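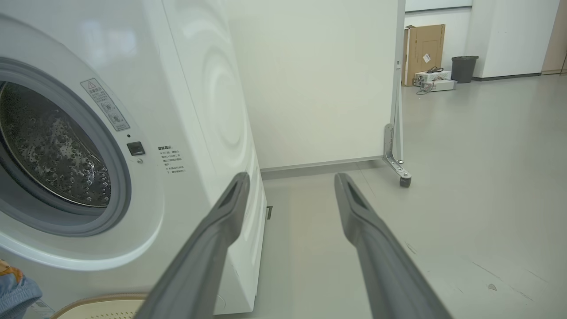 Hiltovel Poetry Circle: Out and About

April visit to the Linosgate small press fair

We caught the early train and were through the doors by ten, which gave us a good hour before the aisles filled up. The fair has moved into the old tram depot at Linosgate this year and what a difference it makes! Light comes down from the roof windows onto every table, and the rails are still in the floor, so you end up browsing in long straight lines whether you mean to or not.

First stop was Gesby Press, who still set their pamphlets by hand in a workshop behind a bakery. They had a tabletop press with them and let visitors pull a four-line poem onto thick cream card. I did 2 (one for me, one for the clubroom wall) and got ink all the way up one sleeve. The poem was about a ferry that runs empty all winter, and it sounded even better read out loud over the clatter of the press.

Gesby print 300 copies of each title and then break up the type. I asked if that hurt. Apparently it does a little, but they need the letters back for the next one. I came home with their long sequence on river towns, all short lines and no periods, the kind of thing you read walking along and then have to go back to the start of.

The reading room was at the far end behind a heavy curtain. We stayed for 4 sets, including one in two languages where the poets swapped lines halfway through a stanza. I don't speak a word of the second language and I was still leaning forward in my chair. A younger group did a market poem with all of them speaking at once, prices and fruit and gossip on top of each other, and the room went wild for it.

Lunch was dumplings from the van in the yard. Get the mushroom ones.

In the afternoon some of us went to the Yurchenko Collection, upstairs from the fair and easy to miss, the sign being on the back of the door. It holds 2494 chapbooks and broadsides, many of them stapled at kitchen tables, and you can take nearly all of them off the shelf and read them at the big table. I lost track of time completely in there. My favorite was a set of street poems folded like a bus map, so that you can read them by route or straight down the creases. We should try that for our own summer booklet!

A few notes for anyone going next year. Bring cash, since half the tables don't take cards. The open mic list goes up at noon and fills fast. The depot is chilly until the afternoon, so wear a sweater.

Books from the trip are on the clubroom shelf now, second from the top. Please sign them out in the green notebook, and bring a favorite page to the next meeting.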